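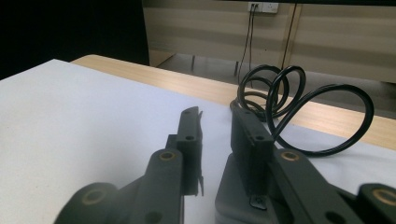

Black cable, looped loosely on the white work surface.

Search this site Enter keyword Go

Cord Control: What to Do With the Cables You Swear You'll Need

Every home has a drawer of cables. Ours was a drawer, then a drawer and a shoebox, then a large tote in the hall closet that we walked around for a couple of winters. When I finally dumped it out I found 379 feet of assorted cord, and yes, I measured, because it was December and the alternative was wrapping presents.

These are the habits that stuck. A few others didn't, and I've listed those too.

Start on a light-colored surface

Sort on something pale. A white board, a sheet of poster paper, an old pillowcase, whatever you have. Black cord on a dark rug is a fine way to lose an afternoon. On white you can see where one loop crosses over another, and you'll spot nicks and cracked insulation while you're at it. Anything with a damaged jacket goes in the recycling pile. Electrical tape is not a retirement plan for a power cord.

Unplug both ends first. I feel silly writing that down, but I have coiled a lamp cord with great care and then pulled the lamp off the shelf.

Let thick cords do what they want

A thick, glossy cable has opinions. Wind it tight around your hand and it will spring open the second you set it down, usually toward your coffee. Big loose loops work better. Hold one end in your left hand, feed the cord with your right, and give it a small twist between your thumb and finger as each loop comes around. If the loops stand up off the table, you're winding against the twist it already has. Shake it out and go the other direction.

For long extension cords, flip every other loop under. It looks like showing off, and the first ten tries will be ugly. Stick with it.

Skip the elbow wrap. Your father did it, my father did it, and both of them spent every summer untangling the hedge trimmer.

Tie it with something you can undo

Hook-and-loop strips are the best of the bunch. A roll from Ostell has lasted me three years, and I cut each strip to the length I want. Bread clips are fine for thin phone cords. Rubber bands get brittle and glue themselves to the cord, where they will remain long after you're gone. Zip ties are for cables that never move again. You will move them the next day.

Getting a stubborn kink out

Lay the cord flat in a warm room overnight. If it still has a memory, hang it over a closet rod with the ends dangling and leave it for a few days. Don't use a hair dryer. Don't put it in the oven, either, which I mention only because a reader wrote in.

Label before you store

Write what it belongs to, in plain words. "Printer" is good. "Misc. black" is how I ended up with the tote. Masking tape folded over into a little flag works as well as the Wasasmont label kit I bought and used twice.

Where to put it all

Hooks on the inside of a closet door hold the long cords. Short ones go in zip-top bags, one cord per bag, filed upright in a shoebox like recipe cards. I tried cardboard tubes (everything slides out), a hanging shoe organizer (not bad, but it rattles), and a Trundance cable box, now a nice home for batteries.

What to let go

If you can't name the device, put the cord in a bag with the month written on it. If you haven't opened the bag in a year, out it goes. Most electronics stores and town recycling centers take old cables, but call first. My tote went from nearly 70 cords to one shoebox, and I have since needed exactly one of the ones I got rid of. It was the camera charger. The new one came with two.

Posted 2023-10-24 in Closets & Clutter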